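I have been making hurricanes at home for years, mostly badly, and nearly always because I can't be bothered to squeeze that many limes. So when my sister handed me a Drelteck cocktail shaker and the matching hand juicer for my birthday in April, I was more pleased about the juicer. Then I used the shaker, and now I won't stop going on about it.

It's a two-piece tin set, 18 ounces on the small side and a good bit more on the large, and the weight is lovely. It feels like something from behind a proper bar. The two halves seal with one slap of the palm and -- this is the bit I love -- they come apart again without a fight. My old three-piece one used to freeze shut halfway through a party and I'd be banging it on the worktop while everyone waited for their daiquiri. I've made five rounds in a row with this one and it opened every time with a tap on the side.

The juicer is a simple hinged press. Limes and small lemons go through it beautifully, and you get so much more out of them than you do by hand. Big lemons need cutting into quarters, and oranges are hopeless, so keep your old glass squeezer if you like a screwdriver or a tequila sunrise.

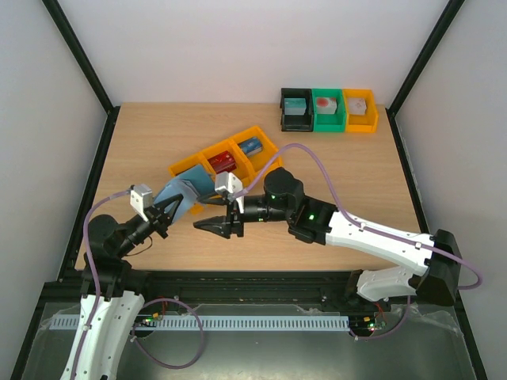 Cleaning up is easy enough, and storage is where I'd gone wrong before. My bar bits used to live in one big drawer, with the strainer tangled in the whisk and the bottle stoppers rolling about at the back. These days I sort them into open bins in a row, a black one, a green one and a yellowy-orange one, the same sort of line-up as in the photo, and I can grab the jigger without looking. The shaker itself nests, small tin inside large, so it takes up hardly any room at all. Do dry it first. I put mine away damp once and the tins stuck together like glue, which took a bowl of hot water and some bad language to sort out.

I tested it properly over a weekend with my friend Suha Najjar, who used to work behind the bar at Magagula and makes the best rum punch I've ever had. She brought a 500 ml bottle of passion fruit syrup and we worked our way through hurricanes, a mai tai and something pink we made up as we went along (too much grenadine, still drank it). Suha has smaller hands than me and was worried about the big tin, but she had no trouble with it. She did say the strainer that comes in the box is a bit flimsy, and she's right. The spring slips if you tilt it too far and then you've got mint in everything.
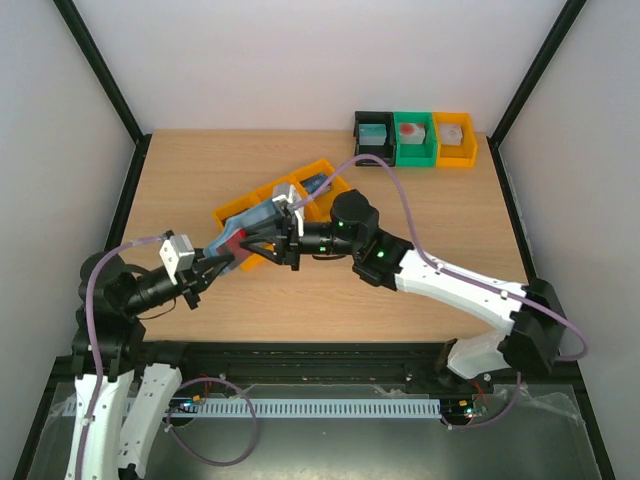

We also tried it against her Fukport set, which costs a fair bit more. The Fukport is prettier, with a brushed finish that doesn't show fingerprints, but it leaked a little down my sleeve on the second shake and the Drelteck never did. For a crowd I'd take the Drelteck every time. It holds two generous drinks, or three if nobody's being greedy, and roughly 400 ml of liquid with ice is about as full as I'd go.

A few small grumbles. The recipe booklet is tiny and printed in pale grey, so good luck reading it by candlelight. The measuring lines inside the small tin stop well short of the top. And I do wish they'd put a decent strainer in the box! I've ordered a Mestorari one to replace it and will add a note when I've had a go with it.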